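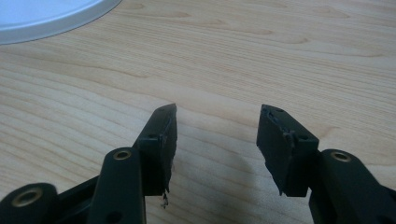 Pad wear numbers are in from the hand-held gripper study, and they're worse than we guessed back in November. Quick recap for anyone who skipped the last issue – Hiwot Tekleab has been asking whether demos collected with tired fingertips teach a worse policy than demos collected with fresh ones. Same table, same plates, same people. Only the pads change. Look at the lower edge of the left pad, with that ragged strip dangling off it, and the chipped top on the right block. We used to call that "fine for another week". Not anymore.

**What was run**

200 demos on fresh pads, 200 on worn. Task is the plate move – pick up by the rim, set down on the mark, let go. One policy trained on each set, nothing shared between them, then both tested on the arm at Lorirberg with fresh pads on. 60 trials each. Gwion Watkins did the resets, and says his back would like a mention.

**What came out**

- Fresh-pad policy: 7 failed trials out of 60
- Worn-pad policy: 20 failed out of 60

Most of the extra failures are at the grasp. Best guess so far: people squeeze harder and come in deeper when the pads slip, and the policy picks up the habit. Then it gets good pads, comes in too deep anyway and bumps the rim into the table. Beca Cadwaladr isn't sold. She thinks it could be the camera view, with frayed bits hanging where the fingertip edge ought to be. Fair point. She wants a run with the loose stuff trimmed off and the worn rubber left on, which would split the two. Prosser rig is free for it, so that's next.

Caveats – one task, one table, one training seed per set (yes, we know). Llinos is rerunning with more seeds and will post teh numbers on the wiki when they finish. Please don't quote the failure counts outside the group untill then.

**For anyone collecting right now**

Check pads before each session. Any tearing, swap both sides, not just the bad one. Write the swap in the session log, with the pad batch. Old pads go in the Lerkby box, labelled with finger side – Hiwot wants them for the friction test. New ones are in the drawer under the printer. If the drawer's empty, tell Rebecca Messina, she does the orders.

Chipped fingertip blocks: keep using them for now if the pad sits flat. Reprints are queued behind the Brokden parts.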